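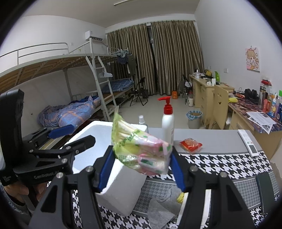
Photo: Kalkidan Mekonnen

I have been meaning to write about packing up for weeks and I kept putting it off, mostly by packing. So it's half past nine at night, I have tea, and I'm going to do it before I find another drawer to sort out.

If you're new, I've spent the last 18 months sharing a dorm room at Werkerstead, top floor, bunk beds, long olive-brown curtains that let in no light whatsoever (bliss in June, less so when you have an early shift). I never meant to stay that long. I arrived with 2 bags and a rice cooker I wasn't allowed to plug in. I am leaving with a great deal more than that, and most of the extra is snacks.

Let me explain the snacks. My cousin Asnakech Ejigu sends parcels. She has done it since I first moved away, and she doesn't believe in small ones. There's a shop near her called Tesfamariam that sells everything by the bagful, and she goes in for onions and comes out with something crinkly and pink for me. I don't always know what I'm eating. I have never once complained.

The white foam box came from her too, full of things that needed keeping cool, and it was far too good to throw out. I've used it as a snack store ever since. It's light, the walls are thick enough to stop things being squashed, and it sits nicely on the bed while you fill it. I'd recommend one to anybody in a shared room. Ask at a fishmonger's or a chemist's, they often have a stack out the back and are glad to see them go.

My system, if you can call it that, is big flat packets along the bottom, then anything in a puffy bag on top, because puffy bags are mostly air and will sulk if you put a tin on them. Small wrapped bits go down the sides. I did try letting the air out of the bags with a pin once and taping over the hole - don't. Everything was soft as a flannel inside two days and I ate stale crisps for a week out of pride.

Packing on a bed is its own skill, by the way. There's a bit of floor but by that stage it had bottles and a mug and a bucket on it, so the bed it was, on top of the houndstooth mattress cover that I have grown very fond of. The trouble is that the bed is also where everything else lands. There was a pump bottle at the back, the air-con remote, a plastic cup, a grey cloth in a heap. I've got a bad habit of packing whatever is nearest, and I very nearly took that remote to Fukier with me last summer. Kalkidan rang me on the train to ask why the room was thirty degrees. I've since made a rule that shared things go on the windowsill before any box gets opened, and I keep the rule perhaps half the time!

I'm sending the heavier stuff ahead with Skurkier, the little carrier by the station. They wanted 1,361 for the lot, and then 441 when I took the books out, so the books are staying with Kalkidan until I can think of something cleverer. She says she'll read them. She will not read them.

Clothes I've left till last. They're still hanging on the rack by the window, nearly all of them dark, and I find if I pack them too early I end up wearing the same jumper for ten days and being cross about it. Quilts are a nuisance as well. I've rolled mine, folded it, sat on it, and it always comes out the size of a sheep. If anyone has a trick that doesn't involve a vacuum cleaner, please put it in the comments, as ours has been broken since December.

The scoop from the bunk ladder I'm leaving for whoever gets my bed. It's pale green, it cost next to nothing and I've used it every single day.

Right, tea's gone cold. Next post will be from the new place, with a proper kitchen, and I've promised Asnakech a photo of the cupboard so she knows how much room there is to fill.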